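Frühstücksecke, zweiter Anlauf

Im Juni habe ich die Küchenzeile umgeräumt. Vorher stand alles dort, wo gerade Platz war, und zum Brotschneiden musste ich erst den Toaster verschieben. Jetzt stehen beide Geräte links, der kleine Ofen hinten und der Toaster davor. Die Mitte gehört dem Brett.

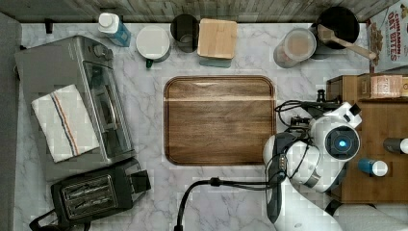
Becher, Glas und Dose sind an die Rückwand gewandert. Den Topf mit dem Holzlöffel wollte ich zuerst in den Schrank stellen, aber ich brauche ihn jeden Morgen für den Haferbrei. Die Cinnamon Oat Bites isst bei uns nur Birsen. Sie kommen in die rechte Ecke, da findet sie sie auch um sechs Uhr früh.

Schwieriger war die Schublade rechts. Dort landen Chips und alles, was sonst keinen Platz hat. Am Donnerstag habe ich sie ausgeräumt und ausgewischt. Die Chips durften wieder hinein.

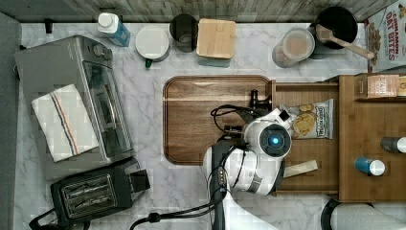 Taner Gökçe
Autor dieses Blogs

Offen ist noch das Handtuch. Es hängt über dem Ofen, und dort soll es nicht bleiben. Einen Haken habe ich gekauft, 60 Cent, er muss nur noch an die Wand.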